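**Haketti opens its handling hall to visitors in March**

Haketti will hold an open day at its Udska site on a Tuesday in March, with demonstrations of table-setting tasks recorded using hand-held grippers.
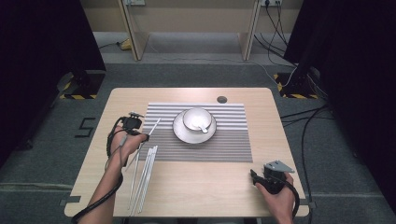 According to Kalniņš, thin objects remain the harder part of the work, as a small error in grip angle at the start of a movement grows by the time the object is put down. Cups and saucers, Kalniņš added, are more forgiving.

The demonstrations belong to the Fovari project, which covers the handling of tableware and other small household items. Operators work at a table with a gripper on each hand. One of the tasks on show uses a striped placemat, a cup and saucer with a spoon, and a bundle of long, thin sticks. Recordings are then checked for completeness before they are passed to the software group.

Fovari holds 3211 recordings to date. Those made with both hands are filed separately from those made with one, and the two sets will be discussed in a short talk after the first demonstration.

The programme consists of 3 sessions, the first at 10 am. Each includes 2 demonstrations and a period for technical questions. Visitors may try the grippers in the last session — places are limited and are given out at the front desk on arrival.

Entry is free, but registration is required. Bags and coats must be left at reception. Photography is allowed in the hall between demonstrations. The site has step-free access from the car park, and parking is available for registered visitors only.

Press enquiries should be sent to the Haketti press office, Udska.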